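## 台所の色、もう一度えらびなおす

おたよりコーナーで予告していた「色つき台所用品」の話、ようやく書けます! 前号のアンケートで票がいちばん集まったテーマなので、はりきって少し長めです。

きっかけは、戸棚の奥から出てきた赤茶色のソースボトルでした。押すとぴゅっと出る、先の細いあれです。学生のころに買ったもので、洗ってみたらまだ十分使えるんですよ。うれしくなって黒酢だれを入れてみたら、冷ややっこにかける手つきまで急にそれらしくなって、家族に笑われました。

それからというもの、目につく小物の色が気になって仕方がありません。紫、黄色、緑、オレンジ。むかしは「台所は白でそろえるもの」と思いこんでいたのに、いまは真逆です。 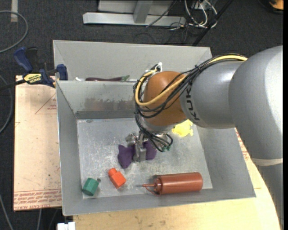

**グドルン・ルスタード(Gudrun Rustad)**
くらしの道具係/本紙編集部

横に寝かせたボトルの、細くとがったノズルとひょろりとした留めひも、いいですよね。わたしはこの「キャップがひもでつながっている」形が大好きです。ふたを外して、さあどこに置いたっけ、と探しまわることがなくなります。うちのボトルはひもなしなので、ふたは小皿が定位置。たまに小皿ごと行方不明になります。

色の話に戻りますね。赤茶のボトルの近くに明るい黄色や緑があると、ぱっと目が行って楽しい! 同じことを引き出しでも試してみました。まず中身をぜんぶ出して、毎日使うものだけを戻します。そのとき、似た色をとなり同士にしないのがわたしの決まりです。緑の計量スプーンのそばにはオレンジのへら、黄色いクリップの横には紫のシリコンふた。朝の寝ぼけた頭でも、手がすっと伸びるようになりました。

ボトルに入れる中身は、さらっとしたものが向いています。わが家の黒酢だれはこんな配合です。

- 黒酢 大さじ4
- しょうゆ 大さじ5
- 砂糖 小さじ2
- ごま油 少し

ごまを入れたい方は、器に盛ってからふってください。わたしは最初からボトルに入れてしまい、ノズルにつまらせて、つまようじと格闘するはめになりました。洗うときはぬるま湯を入れて、ふたをしてよくふり、ノズルを外してすすぎます。乾かすときはさかさまに。においが残ったら、重曹をとかした水にひと晩つけておくと、わたしのボトルはずいぶんすっきりしました。

それと、寝かせてしまうか、立ててしまうか。編集部でもここは意見が分かれています。わたしは断然「立てる派」なのですが、引き出しが浅いお宅では寝かせるしかない、という声もいただきました。たしかにそうですよね。空のうちは寝かせておいて、たれを入れたら冷蔵庫のドアポケットに立てる、というやり方を教えてくださった方もいて、いま真似しているところです。

2月号では、みなさんの「捨てられない色つき道具」を特集します。欠けたカップでも、何に使うのか忘れてしまった型でも大歓迎! 色の名前と、手もとに来たいきさつをひとこと添えて、編集部あてにお送りください。わたしの赤茶のボトルも、たれを入れかえてまた登場する予定です。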